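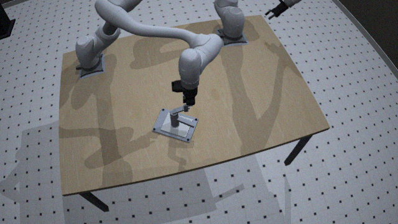
August 22, 2026

Ran the lever task again in simulation, left arm only, starting from the new seed list. The Karno policy got 299 episodes and the old baseline got the same 299. Karno pulls ahead on the approach but loses most of it at contact, where the gripper comes down on the lever a little off and the episode times out.

Changed one thing after lunch: 12 steps of wrist view history for the policy, up from one. Training is slower. I stopped the first run because I had left the Plusley shadow settings on from September last year, and started over. 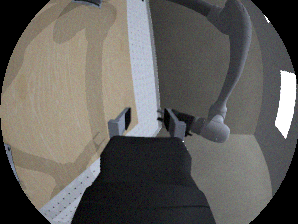
Usik wrote back in the evening that history won't fix a contact problem and that I should randomize the lever joint friction first. Fair point. I'll let this run finish anyway, then do friction with 49 values and the full 1000 episodes. Need to ask Skyrme for more machine time.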